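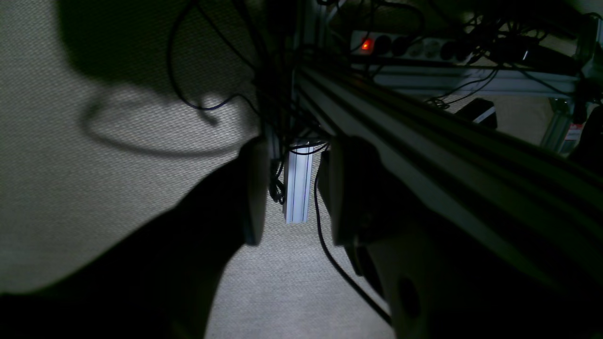
Santosh Solanki thought 49 was a silly number to hire a hall for, and that everyone should wait a year and do it properly. Ritu Dixit heard that from a good many people last summer. She went ahead anyway, and in October her parents walked into the Lodhi Rooms in Zosbridge expecting a quiet supper and found 114 people waiting for them.

I met her at her kitchen table in Bredwood to ask how it was done. She had kept the guest list, which ran to four sheets and had tea on it.

"Dad has never liked round numbers," she said. "He says people only turn up for them because they feel they have to. So I'd had it in my mind for a while that we'd do the year before. And Mum's eldest sister was coming over for a month, so that settled the date."

Her first job was the hall. The Lodhi Rooms wanted £900 for the Saturday evening, with the kitchen included but not the cleaning. She paid half of it herself and her brothers paid the rest. She says she should have asked about the cleaning sooner, as she was there with a mop until two in the morning.

The guest list took longer. Her parents moved to Zosbridge as a young couple and lived in three different streets before they bought the house in Bredwood, and she wanted somebody from each. Most of the old neighbours were easy to find. One was not. Hemant Mittal had shared the upstairs of their first house and then gone north for work, and the last address anybody had for him was on a Christmas card.

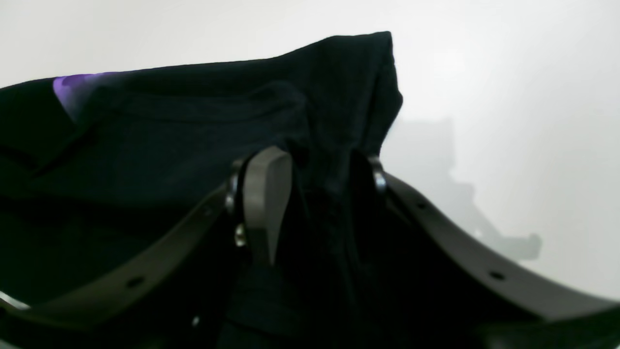
She wrote to the card address and heard nothing for five weeks. Then he rang on a Sunday while her father was sitting in the next room.

"I had to pretend it was the dentist," she said. "On a Sunday! Dad didn't ask, but he gave me a look. Hemant was shouting down the phone, he's a bit deaf now, and I was saying yes, thank you, that appointment will be fine."

He came down by coach the day before and stayed with one of the brothers.

Did her parents suspect anything? Her mother says she knew something was up, but thought it was to do with the car. Her father had no idea. He came in his second-best jacket and was cross about it for the first ten minutes.

"He kept saying, you could have told me to wear the other one. Then he saw Hemant and he stopped talking altogether. I've never known him do that." 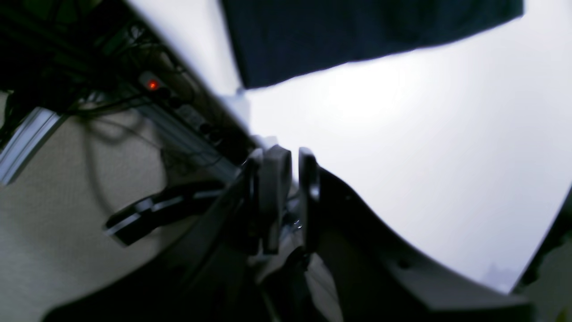 The gripper, its two fingers open.

The food was a mixture. A caterer did the rice and two hot dishes, and Savita Rana did the sweets over three evenings in her own kitchen. The speeches were meant to be short. Ritu had asked for two and there were seven, including one from her aunt that went on for 20 minutes and covered the wedding itself, the rain, the band that went to the wrong town and the price of the shoes.

"I was watching the clock, because we had to be out by midnight," she said. "But you can't stop her. And half of it I'd never heard before. I didn't know Mum had nearly missed her own wedding."

I asked what went wrong on the night.
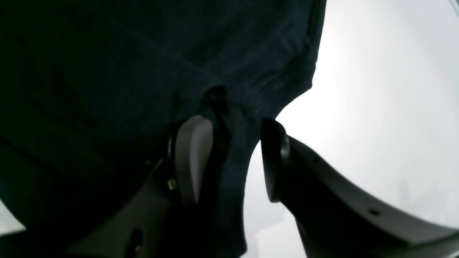
"The music," she said straight away. She had made a list of songs from the year they married, and the speaker would only play the first one. They had it four times. Somebody's grandson got it going in the end -- she thinks he just used his own phone -- and after that there was dancing. Her father danced twice. Her mother hardly sat down.

The other thing was the coats. There was one rail for the whole room and it came down before the meal, so people spent the end of the evening picking through a heap on the floor. Two guests went home in the wrong ones, and she was still swapping them back at New Year.

She has been asked about the fiftieth, of course. Her brothers think a meal for the family would do. Her mother has said she would like the sea.

"They can sort that one out," Ritu said. "I've told them I'll come, and I'll bring a cake."

Interview by Narendra Bhardwaj, Jan 20, 2020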